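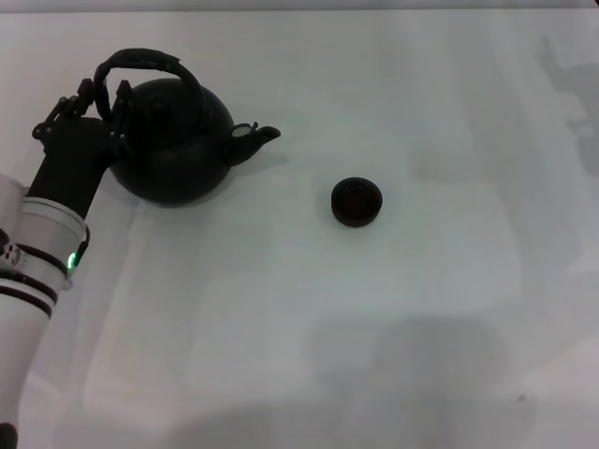 The Holloway Bottle

My aunt took two Tukero capsules every morning with cold tea. She had started in July, after the pharmacy in Ernville changed hands and the new owner put a rack of them by the register. The label said they were for joints. It also said to keep them below 77 degrees, so she moved the bottle from the windowsill to the bread box.

"Do they help?" I asked.

"I've only had 33," she said. "The bottle holds 263."

I told her that was an odd number for a bottle. She said she had written to the company in Brukent about it, and they had sent her a coupon.

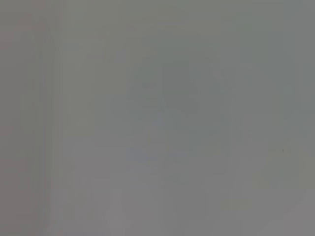 Gray on gray, with a little pink toward the bottom.

In the fall I drove her to Holloway to see the knee doctor. She brought the bottle in her purse and set it on his desk. He read the label all the way around, then read it again.

"Mostly rice flour," he said. "Some fish oil. You can take it or leave it."

She put the bottle back in her purse. On the way home she asked me to stop at the pharmacy. I waited in the car for 14 minutes with the heater on. She came out with a new bottle and a bag of cough drops.

"He said I could take it," she said.

I carried the bag up the steps for her. She went ahead of me, one hand on the rail, and had the door open before I got there.

Print this story
E-mail this story

Recent stories
The Salt Drawer
Two Spoons Before Bed
Route 295
What the Druggist Kept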